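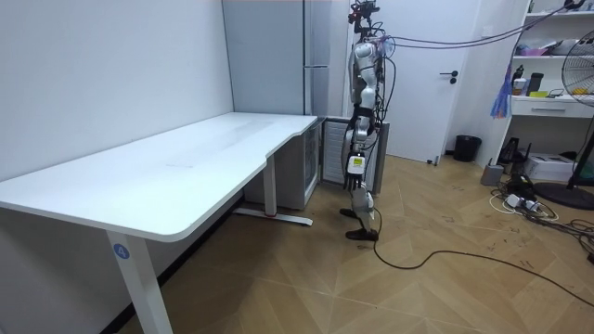 Rest position beside the desk, with the head cables going off overhead towards the shelving and the body cable on the floor.

Cabling and first reach for a standing humanoid

Last updated 7/8/21

By now the legs should hold the robot's weight and both arms should be on. If you are still waiting for shoulder brackets, do the cabling section and stop there. The reach test needs two working shoulders even though only one arm moves.

The notes are for the Flukamum controller at version 3 or later. On older versions the menu names differ but the order is the same.

You need

The finished robot, able to stand unaided
A desk or bench with a smooth top
Two head cables, 3000 mm each
One body cable, long enough to reach the power strip with slack
Hook-and-loop ties (not zip ties, you will be undoing these a lot)
Masking tape and a soft pencil
A small light object for the hand to hold
A second person

Placing the robot

Clear the desk. Everything comes off it, including the keyboard. If you are driving the robot from a laptop, put the laptop somewhere else.

Stand the robot just past one end of the desk, with its front towards the desktop. Measure from the front of the hips to the nearest edge. We use 528 mm, which came out of trial and error with our arm lengths, so treat it as a starting point. Too close and the elbow meets the edge on the way up. Too far and the balance routine starts leaning the torso to make up the difference, and you will spend the evening tuning something that was never wrong.

Tape round the toes of both feet once you are happy, and take the tape up again when the test is done. Pencil marks on parquet do come off, but try a corner first.

Head cables

These carry the sensor data and go overhead. Bring them out of the back of the head, then across to something tall and fixed. A shelving unit will do if it is screwed to the wall. Leave a shallow curve in them. Inmaculada Montes, who did the wiring on ours, allows 100 mm of sag and checks it by turning the head fully to each side by hand with the power off. If either cable goes straight before the head stops, let out more.

Tie the cables together once near the head and once at the shelf. Leave the stretch between alone. We had a third tie in the middle to begin with and it made the bundle swing.

Keep the overhead run clear of any fan you have in the room.

Body cable

The body cable goes on the floor, out from the lower body and away in a wide curve to the power strip. Do not take it between the feet. Give it enough slack that you could slide it sideways with a shoe without feeling it pull.

Put the strip where you can get to the switch without stepping over the cable. The second person stands there during the test and does nothing else.

Wiring on the back of the torso can hang for now. Check that no loop can catch on an elbow, and leave the tidying until the routing has stopped changing. Ours was redone in December and again after that.

Setting rest position

Switch on at the strip, then at the controller, and wait for the joint list to fill. Choose Pose, then Rest, then Hold. The arms should hang straight down with the hands near hip height. Look at the robot from the side, level with the shoulder. If an arm drifts forward, correct the shoulder offset first and only then the elbow.

Save this pose under a name you will recognise. Cường Vũ saved his as "rest2_final_b" and has regretted it, though it is still called that on the Feselden bench machine.

Reach test

1. Load the rest pose and start Hold.
2. Set arm speed to the slowest setting.
3. Select the reaching arm and lock the other one. A locked arm may still move a little as the torso balances.
4. Jog the shoulder forward in small steps until the upper arm clears the body.
5. Bend the elbow so that the hand comes over the end of the desk, then stop.
6. Open the fingers. Place the object between them yourself and close the hand one step at a time. On our hand a light grip is 184 on the finger scale. Anything much higher and the motors get warm.
7. Lower until the object is just above the desktop. Stop there and leave it.

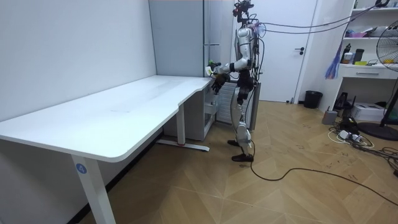 Hand over the end of the desk, small green object held near the fingertips.

8. Hold for a minute and watch the feet. The soles should stay flat. If a heel lifts, bring the arm back the way it came and move the robot closer before trying again.
9. Take the object out by hand, raise the arm clear of the desk, and return to rest.

Do not let the hand press on the desk at this stage. The controller reads contact as a fall starting and will try to step -- with the desk in front, there is nowhere good for it to step to.

If it goes wrong

Arm stops halfway: usually the joint limit file from the build. Check that left and right have not been swapped.

Head twitches as the arm moves: look at the head connector before touching any settings. A half-seated plug does this every time.

Fingers open on their own: grip timeout is on. Turn it off under Hand, Advanced.

Robot leans towards the shelving: too little slack overhead. Go back to the head cables section.

Run the test until you have had several clean passes in a row before you change the speed. The next page covers picking the object up from the desktop, and you will want the same tape marks for that, so write your measurement down before you peel them off.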